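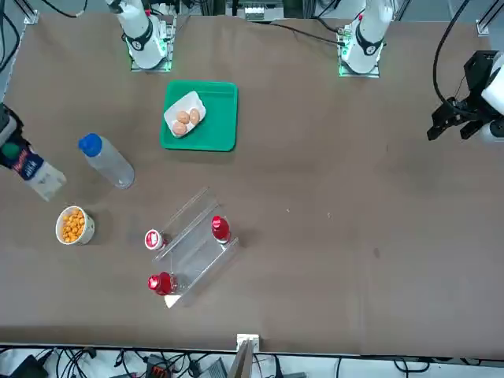
Thursday, September 7, 2023

Up before the alarm. I had the kitchen to myself until almost eight, so I did the eggs first. Three brown ones left in the white carton, which is enough for tomorrow if Yutong doesn't bake. I have moved them onto the green tray. The tray has been living behind the toaster since we moved in and it is a good tray, rounded corners, easy to wipe, and it may as well be used. The carton fits on it with space left over for butter or whatever else comes out at breakfast.

The plan for the week is still to get the table sorted so that six people can sit down on Saturday and reach things. Ilham and Gilang are coming, Dindo, Hamish, and the two of us. The table is big enough. It's the stuff that ends up on it that is the problem. At our last place everything went onto the counter and people stood up and walked around each other with plates, and I don't want that again.

Yutong thinks snacks should be out when people arrive and cleared when the food comes. I think they should stay out. We did not settle it. The orange puffs do look right in the white bowl, I will give her that, and it's the only bowl we have that is deep enough to heap them without half of them going on the floor. If they stay out all evening Hamish will eat them and nothing else. He did that in December.

The clear rack is the new thing. I bought it secondhand from a woman two streets over, $6, and carried it home under my coat in the rain. It is acrylic, with shelves in tiers that sit at an angle. She had used it for nail polish. I want it for sauces and the little jars, so that they stop wandering down to one end of the table. Washed it with dish soap and a soft cloth because I read that anything rougher will scratch it. It had a price sticker on the bottom that took me most of a podcast to get off. Warm water, then oil, then my thumbnail.

I tried it with the mustard, the chili crisp and the capers. The mustard slid. The chili crisp stayed put. The capers stayed put until I bumped the table with my hip and then they went too. I cut a strip from the roll of Hegyi shelf liner left over from the drawers and laid it on the lowest tier, and that held everything, but now you can see a gray strip through the clear plastic and it looks bad. Will try a thinner strip at the back only.

Lunch was toast and the end of the soup.

In the afternoon I went to get drinks. Hamish drinks only water now, so I bought more of that, and two bottles of the Plosano lemon for everyone else. The store had moved the drinks aisle again. I spent $50 all in, with the rice and a bag of onions, and forgot the napkins, the one thing I had written on my hand. Bottles are a nuisance in this kitchen. They don't fit upright in the fridge door, so they get laid down wherever there is a gap, and then they roll. I would like a rule that bottles stand up or go in the fridge on the bottom shelf. Yutong says a rule is a bit much for bottles. She may be right, but I'm the one who picks them up off the floor.

Measured the table while I was at it. 948 mm across, going by Dad's old tape, the one with no inches on it. That leaves room for a plate on each side and a narrow strip down the middle, and everything we share has to live in that strip. So: rack in the center, tray at the kitchen end, bowl at the other end near Hamish so he is not reaching over people. Bread can go on the counter. I drew it on the back of the gas bill and then had to copy it out again when Yutong needed the gas bill.

The brown tabletop shows every ring. I oiled it in the spring and should do it again before the heating goes on, but there's no time before Saturday with the drying. I gave it a wipe with the Zomell spray and went over it with a dry towel. Some marks came up and some didn't. The one by the window is permanent, I think. It was there when we bought it.

Ilham called at six to ask what to bring. I said dessert, then remembered Gilang had already said dessert, so I called back and said salad. She sounded relieved. She has a new job starting at the end of the month and doesn't want to bake. We talked for a while about her mother's apartment, which is being sold, and all the dishes in it. She asked if I wanted any. I said no and then thought about serving spoons for the rest of the evening. We have two. I'll text her tomorrow.

Dindo has not answered. He never answers and always comes.

Supper was rice with a fried onion on top. I left the eggs alone. Yutong got home late and ate hers standing up, and moved the tray back behind the toaster to make room for her laptop – I've put it out again.

To do tomorrow: napkins. Thinner strip for the rack. Text Ilham about the spoons. Find out if the Granduvex folding chair still folds, or at least unfolds.

Bed at ten thirty. Windows open, still warm.

Comments

marnie_k
I have the same kind of rack and used those clear rubber dots meant for cabinet doors. One under each jar spot. You can hardly see them.

T. Oduya
Leave the snacks out. If Hamish is happy he's happy.

oldpantry
For sticker glue I use a hair dryer on low, but I've only done it on glass so go carefully with plastic. Did Dindo come?

marnie_k
Also take the spoons!! You always need more spoons than you have.

Contact | © The Kitchen End diary. Please ask before reposting. | Back to top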